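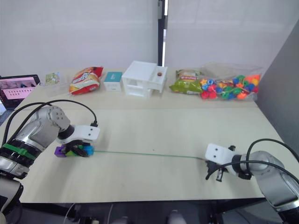 The pull toy, one string at a time

My grandfather did not call it a toy. He called it "the dog", although it had no head. It was three pieces of wood on a string, and every child in our street had walked it up and down the stairs until the knots were black.

I was thinking of this dog when I took the bus to Stuvholm in March, to visit a man who has given a good part of his working life to strings. Brahim El Ouafi runs the repair bench of Melto, a small workshop that takes in toys from nurseries and families, puts them in order and sends them home. The toys come in banana boxes. On the morning of my visit there were building blocks that connect to each other, a xylophone without its stick, a wagon, and very many things with something green, red or yellow hanging from them.

"People think that the blocks break," he told me. "The blocks are fine. A purple block will be purple when I am dead. It is the string that becomes tired."

Last year the bench received 1161 toys. He writes each one in a notebook with squared paper, in pencil, with one word for the fault. I was allowed to turn the pages. "End" was the word I saw the most. He means the end of the string, the place where it comes out of its knot or its sleeve and begins to open like a small broom.

When a child pulls a toy across a floor, the force goes along the whole string, but it is the ends that must hold it. A knot makes the string bend sharply, and at this bend the threads rub against each other. A metal sleeve, pressed around the string, holds it straight and keeps the threads together. It can also hide a problem, and for this reason Brahim looks at the sleeve before he looks at anything else.

He likes a braided cord more than a twisted one. A twisted cord wants to turn back, he says, and it takes the toy with it, so that the poor animal arrives on its side. A braid stays calm. He is also fond of green, because a bright string on a pale floor is seen by the grandmother before she steps on it.
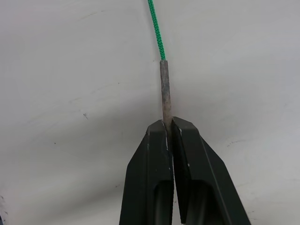
Green braided cord with its metal sleeve. The gray surface has spots of beige and a little rust-brown.

The work itself is slow to watch. He lays the toy down on a light tabletop and draws the string out to its full length, without force, and then he looks along it with one eye closed, as a carpenter looks along a plank. A soft place shows itself as a small hill. After this he goes over the braid with his thumbnail. If the nail catches, the string is changed. If the nail does not catch, the string may stay, even when the color is no longer beautiful.

I asked him about length, and he became a little strict. The workshop cuts the strings for its smallest customers short, and will not make them longer when a parent asks. His sister's company, Tyagi, which sews the cloth bags for the finished toys, has received complaints about this by mistake, and answers them with great politeness.

New cord arrives on a reel of 360 meters from a mill in Stisberg. He keeps back 50 meters of every reel in a drawer, for toys that return after some years and should have the same green again. I found this touching, but he said it was only practical, as the color changes a little from one reel to the next and children notice.

Before I left, I described to him the dog of my grandfather. He wanted to know if the string went through the wood or around it. I could not remember. He took a piece of paper and drew both ways, and gave me the drawing to send to my mother, who keeps the dog in a cupboard now. She answered the same evening. It goes through, and there is a knot on the other side.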